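Sopa para congelar, aos domingos

26 de janeiro de 2020

Na semana passada a Conceição Serrano voltou a perguntar-me como faço a sopa que levo para o trabalho, e como já expliquei isto três ou quatro vezes por mensagem, fica escrito aqui.

Faço uma panela grande ao domingo e congelo quase tudo. Comecei em novembro, quando mudei de horário e passei a chegar a casa depois das oito. Antes disso comprava sopa pronta no Grarar, que não é má mas leva sal a mais para o meu gosto, e os legumes vêm tão triturados que não se distingue uma de abóbora de uma de cenoura.

A base é quase sempre a mesma. Duas cebolas médias, um alho-francês inteiro com boa parte do verde, 3 dentes de alho, uma curgete grande com casca e 150 gramas de lentilhas vermelhas. A isto junto o legume que dá o nome à sopa: abóbora, cenoura, couve-flor ou, quando estão baratos, os nabos. Não ponho batata. A batata congelada em sopa fica granulosa e separa-se da água, e a lentilha faz o mesmo serviço de engrossar sem esse problema.

Corto a cebola e o alho-francês às rodelas, sem cuidado nenhum, e deixo-os amolecer em azeite com a panela tapada e o lume no mínimo. Isto demora uns bons quinze minutos. A Dolores Ambrose, que me deu a primeira versão desta receita, metia tudo em água fria ao mesmo tempo e só punha o azeite no fim. Também resulta, fica mais leve. Eu prefiro o sabor da cebola refogada, sobretudo na de couve-flor, que sem isso sabe a pouco.

Depois entram os outros legumes, as lentilhas lavadas e água quente até cobrir dois dedos acima. Sal só uma colher de chá rasa nesta altura. Ferve, baixa-se o lume e espera-se que a cenoura se desfaça com o garfo. As lentilhas fazem espuma no princípio e eu tiro-a com uma escumadeira.

Trituro com a varinha dentro da panela. A minha é uma Dreso antiga que aquece depressa, por isso faço isto em duas vezes, com uma pausa pelo meio. Deixo a sopa mais grossa do que a quero comer, porque ocupa menos espaço no congelador e depois acrescenta-se água ao aquecer.

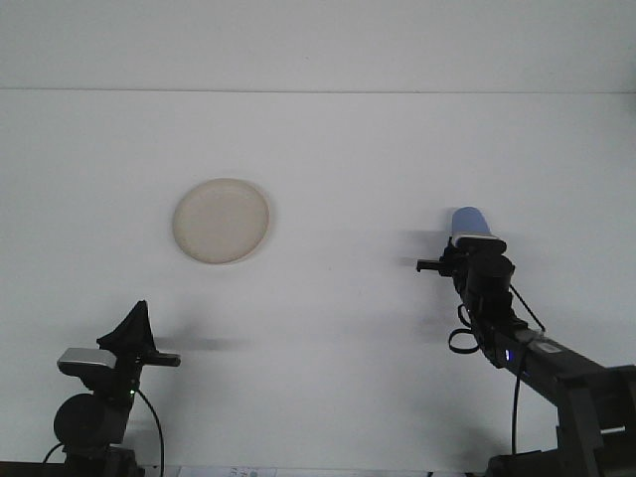
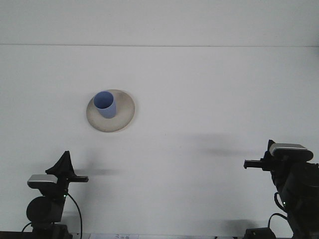
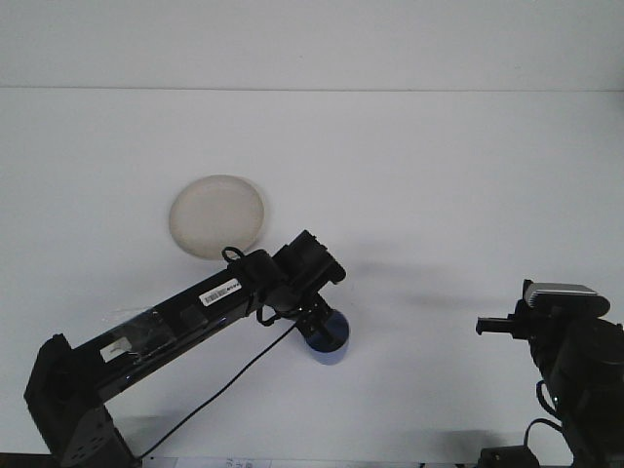
Um prato claro sobre a mesa branca, nas três fotografias.

Quanto às folhas: espinafres, agriões, nabiça, couve cortada fina, nada disso vai para o congelador com a sopa. Junto as folhas no dia em que a como. Os espinafres precisam de um minuto, a couve de uns dez. Tenho sempre um saco de nabiça já escaldada no congelador, em bolas do tamanho de uma noz, e ponho duas por tigela.

Para arrefecer, encho o lava-loiça com água fria e meto lá a panela destapada, mexendo de vez em quando. Troco a água uma vez. Só quando está mesmo fria é que a divido pelas caixas. Uso as Pelupessy de tampa azul, de meio litro, e encho-as até um dedo da borda. Já enchi demais e a tampa saltou – foi a de beterraba, e ainda há uma mancha cor-de-rosa no fundo da gaveta.

Escrevo o legume e o mês num bocado de fita de papel. Durante muito tempo achei que ia reconhecer as sopas pela cor, mas a de abóbora e a de cenoura, congeladas, são iguais. A fita tem de ser colada antes de a caixa ir ao frio, depois já não pega.

De uma panela saem-me 5 caixas e ainda a sopa do jantar desse dia. Tiro uma caixa à noite e deixo-a no frigorífico. De manhã está meio descongelada e vai assim na mochila, dentro de um saco de plástico fechado. Ao almoço aquece-se no micro-ondas do trabalho, três minutos, mexer, mais dois. Se estiver grossa, um pouco de água da chaleira.

Algumas variações que fiz este inverno:

Abóbora com gengibre. Um pedaço do tamanho do polegar, ralado, junto com os legumes. Atenção que o gengibre fica mais forte depois de congelado.

Couve-flor com noz-moscada. Fica muito branca se não se puser a parte verde do alho-francês e se se trocarem as lentilhas vermelhas por feijão branco cozido. Com as lentilhas fica de um tom bege pouco bonito, mas come-se bem.

Nabo e maçã. Ideia do Akihiko Miyazaki, que trabalha na secretária ao lado da minha. Uma maçã reineta para quatro nabos. Desconfiei, mas a maçã tira o amargo e não se nota como doce. Foi a que repeti mais vezes.

Tomate. Não gostei. Usei duas latas de tomate pelado Mornov e ficou ácida, mesmo com cenoura. Talvez tente outra vez no verão com tomate fresco.

Nas contas não sou muito rigoroso, mas guardei os talões do último domingo e cada caixa ficou-me a 83 cêntimos, sem contar o gás nem o azeite. A abóbora foi oferecida pela minha vizinha, portanto numa semana normal será um pouco mais.

A Conceição perguntou também se dá para fazer sem varinha. Dá. Corta-se tudo em cubos pequenos, deixa-se cozer mais tempo e as lentilhas desfazem-se sozinhas. Nesse caso eu punha menos água logo de início e cortava a cebola bem miúda.

Hoje está ao lume a de cenoura com cominhos. Ainda falta triturar e já só tenho quatro caixas limpas, de modo que uma parte vai para um frasco de vidro, no frigorífico, para comer até quarta-feira.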